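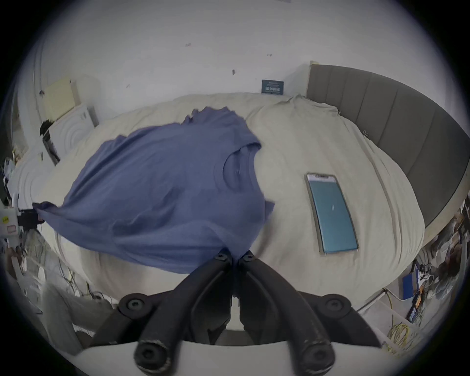 Our project compared two finger designs for a hand-held gripper used to record cloth-folding demonstrations. The baseline was a flat rigid finger, printed in white, from the open Addo design. The second was the Loltudix, a curved black finger that mounts on the same base plate. We wanted to know which one picks up a single layer of fabric more reliably on a soft surface. The curved pair pinches at the tips only, so a T-shirt held near its lower hem gathers toward the gripper and the rest of the shirt stays spread out on the duvet. That made the grasp point easy to label later.

2. Method

Each finger set was used for the same number of grasps on the same shirt. One operator did all the recording. Before each grasp the shirt was dropped from shoulder height and left as it fell. A grasp counted as good if the hem was lifted clear of the bed and held for the length of a slow count to five. Picking up the duvet along with the shirt was logged as a double grasp and counted as a failure.

Video was recorded at the wrist through a fisheye lens and trimmed in Drornow. After removing clips with lost tracking we had 739 usable clips out of the two sets combined. We drew 200 at random from each set for scoring, and Malou Ásgeirsdóttir scored them without being told the purpose of the comparison.

3. Results

The flat fingers produced more double grasps, mostly where the duvet was already wrinkled. The curved fingers had 11 double grasps in the scored clips. Their main failure was slipping on thick seams, where the small contact area did not hold. Tip alignment also drifted during long sessions, and we retightened the bolts at the start of every session from October on.

4. Limitations

We tested one garment and one bed. Trigger force was not measured. The fisheye view bends straight edges near the border, so we did not estimate distances from there. A repeat with 500 grasps per finger set is planned in the Fallgate lab, with a force sensor behind the left finger and a towel added as a second item.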